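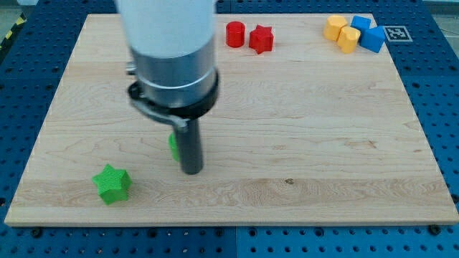

The rod-type pusher over the maple board, with the printed blocks set out for a pushing run.

Block pushing is a dull task to watch and a hard one to fake. An arm with a plain rod on its wrist has to move an object to a target by contact alone. It can't grip or lift. If the contact point is off, the block turns when it should slide, and the error grows with every inch of travel.

The Pliseck bench kit is sold to labs and training shops that want to run this kind of work without building the fixtures themselves. It comes from Ekwueme, a supplier that until now dealt mostly in mounting hardware. The kit price is $1,932 without an arm. We ran it for most of March in our test bay in Peltville.

What arrives

The kit ships in two cartons. The larger one holds the board and its bolts. The smaller one holds the rod tool, a bracket, a clamp ring, a set of printed blocks in solid colors, and the square position markers. Print files for the blocks are included in the software download, which makes replacing a lost star a matter of filament and patience.

The board is maple and bolts down flat to a perforated table. Buyers without a perforated table will need to drill their own pattern, and the manual gives one page to the subject. Ours went down without shims. The natural grain stays visible under the finish. We expected it to bother the vision software and saw no sign that it did.

The tool

The rod is dark gray with a rounded tip and hangs straight down from a curved bracket. The bracket offsets the rod from the wrist, so the tool center point has to be entered by hand. Ekwueme prints nominal values in the manual. Ours were wrong by enough to matter, and we measured again after each remount. A locating pin in the clamp ring would remove this step, and at this price it should be there.

The rounded tip is the right choice for a first tool. It gives a predictable point of contact on a flat face. On the inside corner of a star it tends to settle into the notch, and the block then follows the rod well through a turn. Cylinders are harder. A small offset sends them off to one side, and the controller has to keep circling back to correct.

Software

Kultari, the control package bundled with the kit, handles marker detection, block tracking and path planning. Setup took a morning. Calibration against the table markers is automatic once the camera has a clear view of them, and the routine reports its residual error in plain numbers.

Tracking is color based. Blocks of different colors were kept apart reliably. Two blocks of the same color in contact were often merged into one, and the planner then tried to push through the pair. The fix is to start them well apart, which limits how crowded a task can be.

Results

We set the planner to bring one star to a marked target from a random start, with the other blocks parked at the far edge. It reached the target in 8 of 10 runs. Both failures came after the star rotated late in the push and the planner ran out of time. The longest successful run took 19 corrections.

Verdict

The hardware is solid and the board stays put. The tool mount needs another revision, and same-color tracking is weak. A shop with its own machinist could make the board and rod for less. For a lab that wants to be collecting runs by the end of the first day, the Pliseck kit does the job. Ekwueme lists a square-tipped rod as a separate item, which we have not tested.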